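How to Fix a Sticking Interior Door Without Taking It Off the Hinges

Last updated: March 28, 2020

Filed under: Doors & Windows, Weekend Repairs

Our pantry door has stuck every July since we moved into the house on Fedow, and for a long time I just hip-checked it open like everyone else in the family. Then one night I pulled so hard the knob came off in my hand (with a bag of flour under the other arm, of course) and I figured it was time to learn how to do this properly. It's a pretty easy job! Most of the time you don't even need to take the door down.

First, find the rub

Close the door slowly and look at the gap all the way around. You want it about even. Wherever it pinches down to nothing, that's your trouble spot. If you can't tell by eye, slide a piece of notebook paper between the door and the jamb and drag it along. Where it grabs, put a little pencil mark on the door. Shiny paint or a scuffed line is another giveaway.

Next, tighten the hinges

Please do this before you sand anything. I didn't, and I took a bunch of paint off the top corner of a perfectly good door. If the rub is up high on the knob side, the top hinge is probably loose and the door is sagging. Open the door, hold it up a little by the knob, and snug down every screw by hand. A drill will strip them in a hurry, ask me how I know.

If a screw just spins, back it out and dab some wood glue on a couple of toothpicks. Push those into the hole, snap them off flush, let it all dry overnight and drive the screw back in. For a heavy door I like to swap one of the middle screws in the top hinge for a 3-inch one that reaches the stud. Turn it a bit at a time and keep checking the gap, it can pull the whole jamb over more than you'd think.

Still sticking? Sand it

Tape a sheet of 80 grit around a flat block and work the marked area with long strokes, going with the grain. Stop and close the door often. You only want enough room for a nickel to slide through, and if you're doing this in humid weather go easy, the door will shrink some when the heat comes on. If there's a lot to come off, use a small hand plane (mine is an old Eklund from a yard sale) and set it very shallow. On the top edge, plane from the corners toward the middle so you don't split the end.

If your house is older than 1978 or you don't know what's under the top coat, test for lead paint before you sand. The test kits are cheap and you can get them at the hardware store.

Seal the bare wood

I skipped this the first time and the door was stuck again by the next summer. Bare wood soaks up damp air like a sponge. Wipe off the dust, brush on 2 thin coats of primer, then your paint. Do the top edge too, even though you'll never see it. I used leftover Trestetti semi-gloss and it matched fine.

Leave the door open until the paint is good and dry, or you'll be prying it loose and starting over.

161 shares | 2 comments 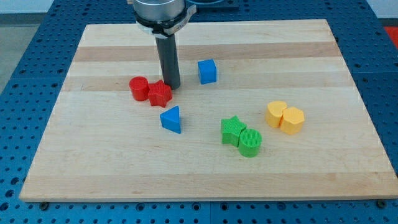 Pale wood with darker strips running along the grain.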